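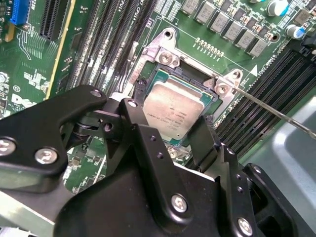
About Cundisari

Cundisari builds and programmes robot cells for server repair and parts recovery. The company was set up in Clornden by Marilou Barredo and now employs 20 people. Last year our cells handled 3,702 processors for refurbishers and data centre operators.

Our workshop in Vindotcombe opens to visitors each August. The visit lasts roughly two hours and starts at 10 in the morning. Salvador Serrano runs the demonstration, which covers processor handling on server motherboards, gripper set-up and the Umali control software. Visitors may bring a board of their own if they tell us the socket type when booking.

Groups are limited to eight. Flat shoes are required on the workshop floor.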